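Travley Refurb Program, progress report for February

Hello again from the Stalby workshop! I know the last update was mostly me grumbling about shelving, so I'm happy to say this one has real computers in it.

The short version is that we've now logged 412 machines since the grant started, and the backlog along the back wall is down to something I can walk past without turning sideways. The office desktops from the Dralten donation went quickly. The servers are slower going, and they're where most of my month went.

For anyone who hasn't had one open, a server is a lot fussier inside than a desktop. There are plastic frames and tabs holding things in place, memory standing in long slots, and connectors you really don't want to touch with your fingers. We lost two mornings early on to a memory module that looked seated and wasn't (my fault, I didn't push until it clicked). So now every chassis gets its memory and boards checked before it goes anywhere near the power bench.
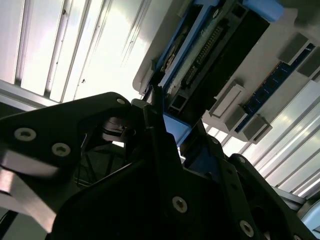 Under the chassis panel, with the blue frame, the connector pins and a memory module in its slot.

Parts are our biggest cost this quarter, as I warned you they might be. Memory is fine — we're pulling plenty of good modules out of machines that are past saving — but drive trays are a headache. The Ichikawa units take their own tray and we're short 40 of them. I've asked three suppliers for prices and heard back from one, and that quote was painful. I'd like to hold off until the other two answer, if you're okay with the tray money sitting unspent for a few more weeks.

On the building side, the new lights over the long bench are in and I love them. The sink still drips.

Seven servers are finished, tested and labeled for the Travley schools. The target in the grant was 100 by the end of summer, and yes, I know how that looks next to a seven! The checking routine is quicker now and the next pallet is all one model, so I expect a much bigger number next time.

Two things I need from you: a yes or no on holding the tray money, and the updated delivery list for the schools. The one I have still shows the old Stalby address.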